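Handheld gripper, left unit: fingers not closing parallel

tmridha
Posted Wednesday, 21:14
Left-hand unit of a handheld pair, used on clothes. The yellow fingers meet at the tip but leave a gap at the root. Tip contact is fine on thick cloth. On a thin hem the cloth slides out sideways. I have swapped the fingers left to right and the gap stays where it was, so I don't think it is the print. Slide rail is clean. What should I check next?

joyce_swai
Posted Wednesday, 21:40
If the gap stays put after a swap, look at the carriage. Take the fingers off and push each carriage sideways by hand. Any rock you can feel is too much. On ours the two carriage screws had backed out. We refit with the medium threadlock and check them every 6 hours of use.

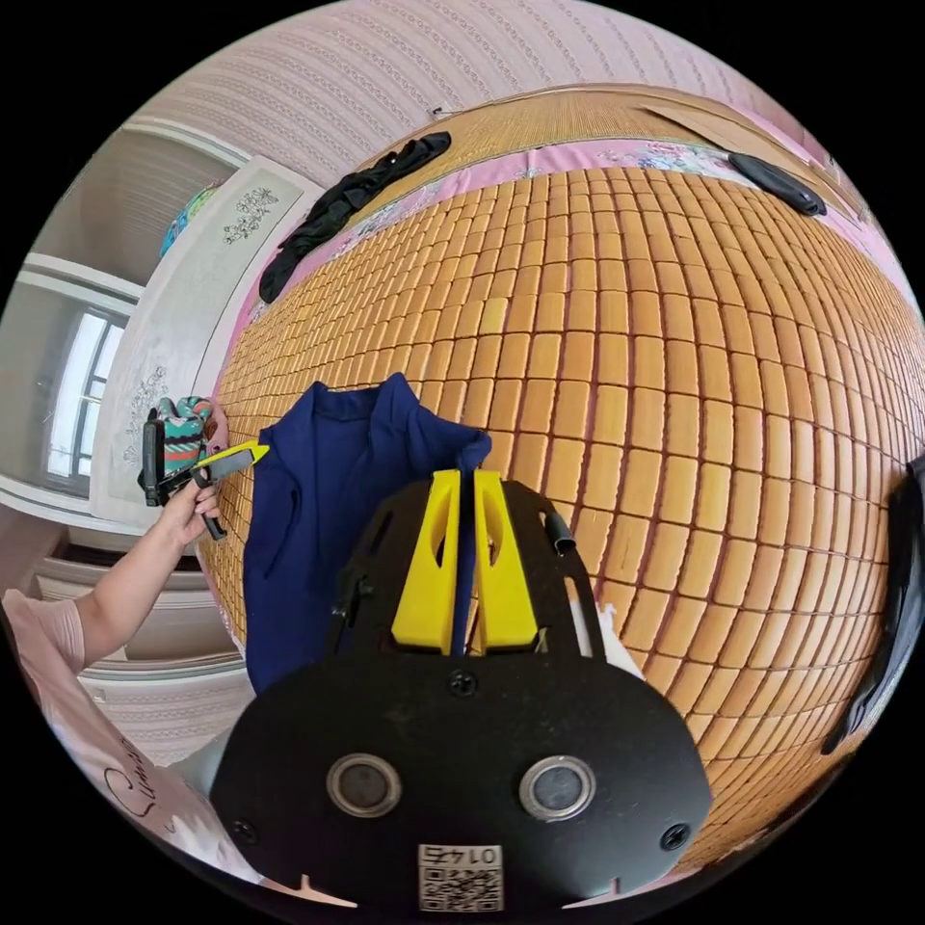 Do the check with the unit upright, the way you hold it for folding. On its back the weight of the fingers takes up the slack and you will miss it.

getachew_s
Posted Wednesday, 22:05
Disagree on threadlock. Those screws go into plastic bosses and some grades attack the plastic. I cracked 2 bosses that way in May. Use a spring washer and put a paint mark across the head, then you can see if it has moved.

joyce_swai
Posted Wednesday, 22:11
Ours have brass inserts. If his are straight into plastic then yes, leave the threadlock off.

tmridha
Posted Wednesday, 22:30
Inserts on mine. The left carriage rocks, the right does not. Both screws on the left were loose by about a quarter turn. Tightened, and the gap is smaller but still there.

dlandry84
Posted Wednesday, 22:52
Check the finger seats as well. The Skosar fingers come off the printer with a small lip at the base. File it flat and refit. Then redo the width calibration, fully open and fully closed, 5 cycles. If you skip that the logged width will be off by whatever you filed away.

getachew_s
Posted Wednesday, 23:03
Agree with that. Do the right unit at the same time, even if it looks fine. A mismatched pair is a nuisance to sort out later in the data.

tmridha
Posted Thursday, 07:48
Lip was there on both fingers. Filed, refitted, recalibrated. Closes flat against a sheet of paper along the full length. Right unit is next on the bench tonight.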